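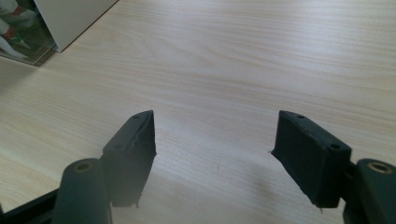 Fig. 1. Gripper fingers open over the bare tabletop.

What went wrong with our grippers
Project report, Teun Smits, Oct 3, 2026

Our Clirkport project had a great September — and then the jaw reading started to drift! With the fingers fully open, the log said they were 7 mm narrower than they were. A policy trained on that would close too late on every packet.

I went back through 200 demonstrations of the packet task and found the error in 20 of them, all recorded late in a session. My first guess was the software (wrong, but I learned a lot about timestamps).

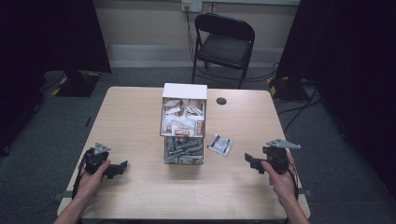 The next suspect was the cabling. I bent each cable by hand while logging the jaw value, and one bend near the plug made the reading jump every time. What a good moment that was! The encoder lost steps and never got them back until a restart.

We now re-zero before each run and throw out any run that ends off zero. I'd love to try a strain relief clip next, but it isn't printed yet.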